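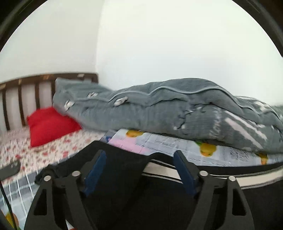

The Subscription Box Wants You to Finish a Page

By Katia D'Amico

The pitch arrives every January, when people are feeling guilty about the photos on their phones. Sign up, get a box of patterned paper and stickers, follow the sketch, and by December you will have an album. Merkeo has been running this pitch longer than most. This year it comes with a promise printed on the lid: one finished layout in 13 minutes.

I have been making scrapbook pages since my son was in preschool, and I have never finished one in 13 minutes. I have spent longer than that looking for the good scissors. Still, I paid for two months, and I also bought a kit from Vitcombe, a smaller outfit that sells to the same crowd and makes no claims about the clock.

The Merkeo box is nice to open. I will give it that. The paper is heavy, the colors go together, and there is a sheet of puffy stars that I used up the first night. The trouble starts with the sketch card. It calls for three photos, all the same size, all vertical. My photos of that month were mostly horizontal, and one was of a casserole. The card has a spot for a title and a strip for journaling that holds maybe two short sentences, if you write small.

So my first page went fast, a little over half an hour, and it says almost nothing. "Winter fun," it says, with stars. In ten years I won't know where we were.

I brought it to the crop night I go to at a church hall in Wustis, where people are polite about each other's work up to a point. A woman across the table had made the same layout from the same card. So had her sister. Lined up, the three pages looked like a store display with different kids dropped in. We laughed, and then we all got kind of quiet and went back to gluing.

Defenders of the kits say this misses the point. A plain finished page beats a beautiful one that lives in your head, and plenty of new scrappers quit because a blank sheet scares them. I believe that. I was one of them, and a copied sketch got me going. What I don't believe is that a person needs a new box every month to stay going. I own something close to 2,000 sheets of paper I have already paid for.

Vitcombe's kit had fewer goodies and a plain booklet of writing prompts. One asked what the house smelled like. I wrote sixteen lines about burnt toast and the dog, stuck one photo next to them, and called it done. It took the whole evening. The cardstock was thin and buckled under wet glue, and the alphabet stickers ran out of the letter E, so this is hardly a rave.

There is also Hutsuliak, the digital option, which fills in the page for you from your camera roll. I tried the free version. It picked a screenshot of a parking receipt as my cover photo.

I canceled Merkeo after the second box. The website asked me for a reason and offered a menu, and "too much paper" wasn't on it, so I checked "other." They have since emailed me a coupon for more paper.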